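April, 6:10 a.m.

Ran zone 2 by hand before the household was up. Water meter read before and after, everything else in the house shut off, ice maker included. 295 gallons in 40 minutes. That works out to 7.4 gallons a minute across five heads, or just under 1.5 per head, and 1.5 is what the nozzle chart gives at the pressure I have. So the total flow is right. The total flow was right in the fall too. The trouble is where the water lands.

The dry strip runs along the back fence on the Laing Street side, two steps wide, with a wet patch at the opposite corner that stays soft until lunch. Zone area is 1,200 square feet by tape. Water applied is 0.39 inch per run if it were spread evenly, which it isn't. I have been adding minutes since the first warm week to bring up the dry strip, and all that has done is make the corner softer.

Controller is still the Nurkico, with its battery replaced at the start of the month. Its flow log shows 2055 gallons for zone 2 so far. Seven full runs would be 2065. The missing ten gallons bothered me over coffee until I found the entry for the run I stopped early to clear a clogged filter screen. Log and meter agree, then, and I can stop reading the meter by flashlight.

Static pressure at the hose bib, 62 psi. Running pressure at the far head with the gauge tee, 31. The valve and backflow device should cost me nine or ten of the difference. The rest is in the pipe or in the valve. Wrote this up with a sketch of the line and sent it out to be picked apart. 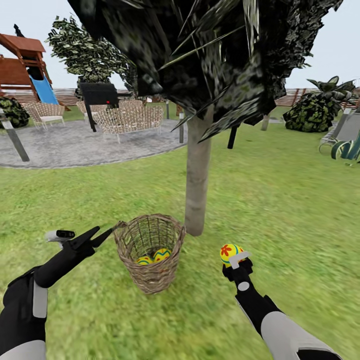
Abundio Zamudio thinks the drop is too large for the length of pipe and that I should take the valve apart before I dig up anything. His reasoning is that three-quarter-inch poly at 7.4 gallons a minute loses maybe three psi over the run I drew, and that a diaphragm with grit under it will eat the rest without ever showing a leak. He also says my catch cups are too far apart to tell me anything about the fence line. I don't like the second point but I can't argue with it.

8:45 a.m.

Valve apart. It is a Rida one-inch, older than our time in the house, with the flow control stem turned almost all the way down. I had assumed it was wide open. No memory of touching it, and the stem was stiff enough that I doubt anyone has in years. Diaphragm has a crease on one side and fine sand in the groove. Rinsed it, turned it over twice looking for a tear, found none, put it back. Opened the stem fully, then backed it off a quarter turn so it doesn't seize there.

Screws on the bonnet are stainless and came out clean. The two nearest the solenoid are a different length from the others. I marked the positions with a paint pen before pulling them and was glad of it.

Running pressure at the far head after reassembly: 44 psi. At that pressure the sprays fog, so the stem came back down in half turns with the gauge on. Settled at 36. I would have liked a pressure-regulated head on each riser and may get there by summer. For now one stem does the job for the whole zone.

Solenoid resistance 26 ohms, which is ordinary. Wire splices in the box were twisted and taped, no gel. Redid both with grease caps. There was an inch of muddy water in the bottom of the box and a good many ants. Added gravel to bring the water level below the splices.

10:30 a.m.

Put the catch cups out again, this time on a five-foot grid, as Abundio wanted. Straight-sided cups, all from the same sleeve. Ran the zone for ten minutes and read each one with the syringe. Low quarter average over overall average gives a distribution uniformity of 0.58. The fall number was 0.41. A decent spray zone should come in somewhere above 0.65, so there is more to find, but the valve accounts for most of what was wrong.

Head 3 is tilted toward the house. Head 5 has sunk and is throwing into its own collar of grass. Head 1 has the wrong nozzle in it, a full circle throttled down on the screw where a half circle belongs, and a third of its water was going on the far side of the edging. I swapped the nozzle from the spares tin. The other two need digging. 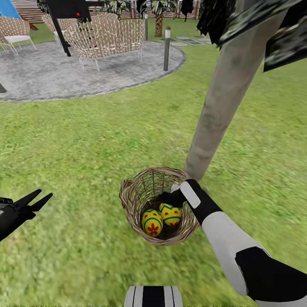
Infiltration is the other half of this and I have been putting it off. Used the cut-down coffee can, pressed two inches into the ground, filled to the line, timed the drop. Fence strip: one inch in 22 minutes. Soft corner: one inch in 71 minutes. That is too wide a spread to blame on sprinklers. I took a plug at each place and the corner has a gray layer three inches down that smears between the fingers, while the strip is brown and crumbly all the way to the bottom of the probe. What I want at the surface is something built like the wicker basket, an open lattice with gaps all through it, enough strand to hold up a pair of eggs and enough opening that nothing would pool. What I have in the corner is closer to a saucer. Core aeration in the fall, then compost raked into the holes. I have no faith in gypsum for this soil and am not going to buy any. The test from last year showed low sodium and there is nothing for it to displace.

Until fall the corner gets less water, put down slower. Nurkico has a cycle-and-soak setting that I had never bothered with. It splits a run into pieces with a wait in between. At 0.59 inch an hour the strip takes everything I give it. The corner's measured rate is 0.85 inch an hour, on paper still above what the heads put out, but the can was filled on dry ground and those figures always flatter the soil. After the first ten minutes the true number will be lower. Set it to three pieces with a 25-minute soak.

Noon

Dug out head 5. The riser had threaded itself halfway off the swing joint, which explains some of the lean but none of the sinking. The sinking is just roots and foot traffic. Cut the sod in a square with the edging knife, laid it on a tarp grass side down, lifted the head, packed native soil under the elbow and set the cap flush with the ground. Flushed the line before putting the nozzle back. A tablespoon of sand came out, the same fine stuff as in the valve, so the source is upstream of both. Suspect the repair the city made on the main over the winter.

Head 3 only needed straightening. Packed one side with a broom handle and checked it with the small level in both directions.

Then the tree. Any spray pattern that passes a trunk leaves a shadow behind it, and I had never worked out how large ours is. The throw from head 4 is 12 feet and the trunk stands 5 feet out from it. Similar triangles from the nozzle give a shadow 2.4 times as wide as the trunk by the end of the throw. Head 2 fills part of it from the other side. It doesn't fill all of it, and on the cup grid the lowest reading outside the fence strip was exactly there.

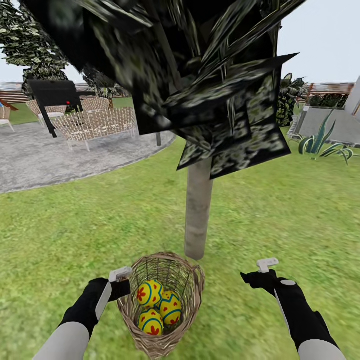 The basket in the foreground with three eggs in it, the tree trunk behind.

Options for the shadow: move head 4 a few feet toward the gate, or add a sixth head on the blind side. Moving it costs a length of poly and an afternoon. Adding one costs flow, and at 36 psi I would rather keep what margin I have. There is also the question of how much the ground under a canopy needs at all. It loses less to the sun and it gives more to the roots, and I have never seen two sources agree on the balance. I will leave head 4 alone until June and see whether the grass there complains.

3:20 p.m.

Second cup test after the head work. Same cups, same grid, same ten minutes, wind a little higher than in the morning. Uniformity 0.67. Fence strip came up from a third of the average to three quarters of it. Corner is now slightly below average, a thing I would have called impossible at breakfast.

Running time can come down accordingly. The old 40 minutes was set to rescue the worst quarter. With the low quarter where it is now, 34 minutes gives the same depth there. Saving per run is 44 gallons. I entered it as 34 split into pieces of 11, 11 and 12, as the controller won't take half minutes.

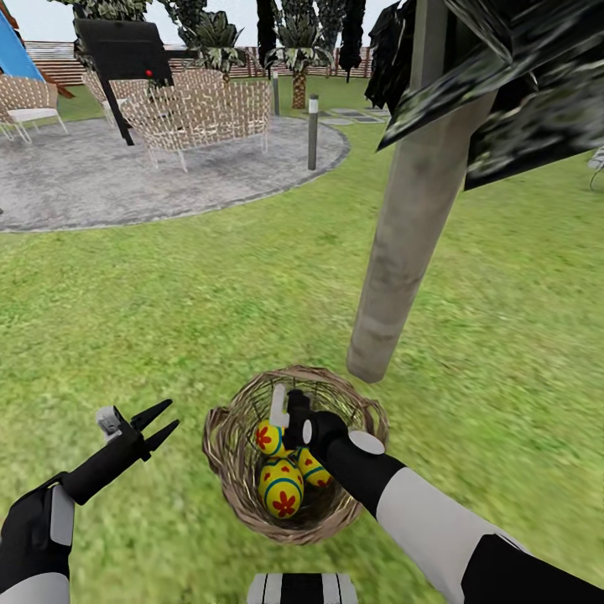

The start time goes back to 4:30 a.m. as well. With two soaks in it the program finishes just before 6, ahead of the showers in the house and most of the street's, and static pressure is at its best then. I had it at 6 all last season for no reason I wrote down.

Overseeding the fence strip is next. I have half a bag of the Trutska mix left from September, kept in the sealed bucket. Did a germination check on a wet paper towel, twenty seeds in the kitchen window, to be read in ten days. If fewer than fifteen come up I will buy fresh. Spring seeding is second best in any case, with summer so close behind it, but the strip is thin enough that I would sooner have weak grass there than crabgrass.

Sent Abundio the before and after grids. He answered with one line asking for the static pressure at 4:30 instead of mid-morning, so the gauge is on the hose bib overnight with the peak-hold needle reset to zero.

To buy: two half-circle nozzles, one swing joint, grease caps, a filter screen for head 1, poly coupling in case I change my mind about the tree. Ask the water department about the sand.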